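Sorting Table: Balls, Blocks and a Lot of Dishes

Gallery, February

Welcome to the sorting table page! It's a plain white tabletop, a few shallow dishes and whatever colourful bits we feel like putting in them, and I could look at it all day. The yellow of a tennis ball on white is one of my favourite colours going. Tap through, have a squiz, and tell us which set-up you like best.
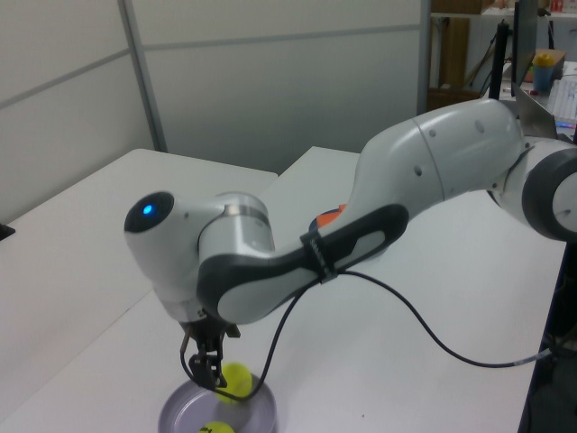

Two tennis balls to a dish, both times. 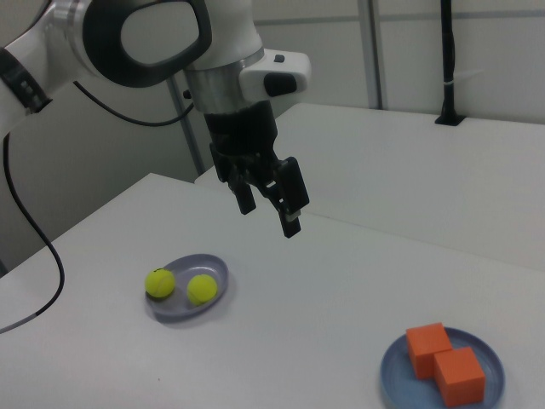
Tennis balls were Corina Gavrilă's idea, and a ripper of an idea it was. We'd been using wooden beads before that and they were forever ending up under the heater. A tennis ball is big enough to find again, soft enough that it doesn't matter if it goes over the side, and the fuzz gives it a bit of grip against a smooth dish. Corina has a bucket of 54 of them from the club at Katene, all retired from proper play, and some are balder than others. We keep the fluffiest ones for the table (I may have a favourite, with a scuff on one side the shape of a kidney).

The dishes have been collected over a few years. Most came from the op shop in Nokero, where you can fill a box for $5 if you get there before the morning tea crowd. I go for shallow ones every time. A deep bowl hides half of what's in it, and the whole fun of sorting is seeing the colours lined up against each other. Chips on the rim are fine by me, wobbles aren't. I set each one down on the kitchen bench and give it a nudge, and if it rocks it goes out to the garden to hold seedlings.

Blocks are the other half of the kit. Cubes are lovely to stack and lean, and a strong orange beside a strong yellow gets people arguing straight away about whether they belong in the same group. Warm colours together? Round things here and square things there? We've had grown adults at it for a full 50 minutes, tea going cold beside them, and I've loved every second.

If you'd like to try a table at your place, start small with two dishes and two kinds of thing. Put a pair of each out and leave plenty of bare table in between. It looks a bit sparse to begin with, but you want the room once the sorting gets going and someone decides there ought to be a third group. A white or pale top is best for colour. Dark timber looks gorgeous and makes a navy block vanish completely.

Coming up next we're having a go with lemons, walnuts and some big wooden cotton reels from the Faltov sale, and Corina is threatening to bring gumnuts. The full list of set-ups is on the sheet in the Iron Street cupboard, locker 2231, along with the spare dishes. Please pop the tennis balls back in their bucket with the lid on when you've finished, as the dog has worked out where it lives.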